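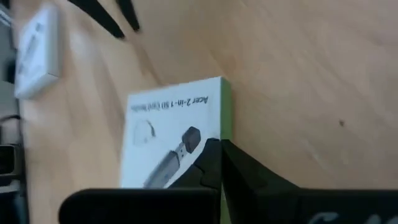 Packing cell rules: questions we keep getting

Jurnora keeps this page for sites that run two-arm packing cells and want to know which of our house rules are worth the bother. Bogdan Dinu edits it. He has heard most sales pitches twice, and it shows in some of the answers.

Is a risk assessment from the arm supplier enough?

No. The supplier assessed an arm. You have two of them, with fingers you chose, over a table you chose, handling goods they never saw. Do your own, for the whole cell, and do it again when the fingers change. A certificate in a binder tells you what somebody tested on some other day.

The arms are sold as "collaborative." Do we still need limits?

Yes. The word describes what an arm can be set up to do. A blunt finger at low speed is one thing and a pointed one at face height is another. Ask for the force and speed settings in writing. If the answer is a brochure, ask again.

How hard should the gripper press on retail boxes?

As lightly as will hold them. We get sent grip settings copied from metal parts, then complaints about crushed corners. Start low, raise in small steps, and log every step. We want 50 clean picks at one setting before anyone calls it done, and the count goes back to zero if you touch the setting.

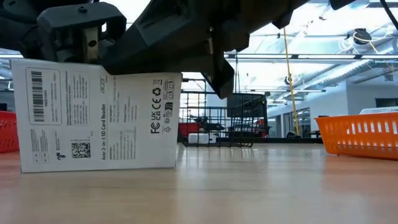 Acer card reader box upright on its narrow edge under the gripper, barcode and QR code facing out.

Does it matter which way up the box goes?

More than people think. If a scanner has to read the code later, write down which face must stay clear and keep the fingers off it. "The camera will sort it out" isn't a rule. Sometimes it does – and then you get a shipment where it didn't.

Can both arms work over the same spot?

Only with a written handover. One arm owns the space until it gives it up, and the program has to check that. Timermarks on a whiteboard don't count.

What has to be clear before a restart?

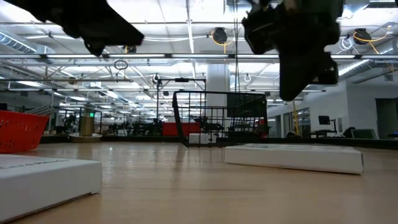 Our restart rule has 4 lines and should be read out loud by whoever presses the button. Grippers empty. Hands and tools off the table. Every item left out either put back or entered in the log. Baskets where the program expects them. The third line is the one people skip: two flat white boxes on the tabletop, with neither gripper holding anything, look harmless, but the program may have its own idea of where they are. The same goes for the black wire basket at the far side. Check its position against your layout sheet.

Who may change a taught position?

At most 2 named people per shift. Everyone else can stop the cell, and should, without asking.

How often do you revise these rules?

Each April, and after any incident. The current set has 9 rules. Suggestions for a tenth need to say which existing one failed.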